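Sellos y ediciones / Música industrial
Julio · Redacción de Flomness

FLOMNESS REEDITA EN VINILO LOS DOS PRIMEROS TRABAJOS DE SILTOTON

El sello Flomness publicará en julio una edición conjunta de los dos primeros álbumes de Siltoton, dúo de guitarra barítono y caja de ritmos. Ambos títulos circularon únicamente en casete, con una tirada de 400 copias, y llevaban años descatalogados.

La transferencia se ha realizado a partir de las cintas de cuatro pistas originales. El estudio Rekholm se encargó de la digitalización, la corrección de azimut y el nuevo máster, cortado a 45 rpm para conservar la respuesta en graves. No se ha aplicado reducción de ruido. Las voces, enterradas en la mezcla de la época, mantienen su nivel original.

La edición consta de 4 discos en caja rígida, con un cuaderno que reproduce las letras y las hojas de programación rítmica. Incluye además una sesión de ensayo inédita, grabada antes de la entrada del bajo en la formación. La tirada es de 4.000 ejemplares y no se prevé un segundo prensado. La versión digital estará disponible el mismo día, sin la sesión de ensayo.
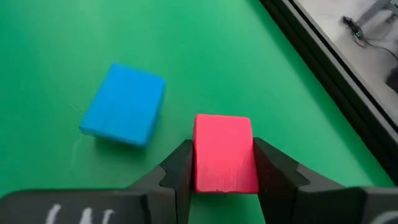

Desde Lamrani indican que la distribución en tiendas será simultánea en todo el territorio y que el corte a 45 rpm obligó a repartir la pieza más larga entre dos caras, decisión que el dúo aprobó tras escuchar las pruebas de prensado.

Las reservas se tramitan a través de la tienda del sello y de los puntos de venta habituales. Los medios acreditados pueden solicitar a Flomness la escucha anticipada en formato sin compresión.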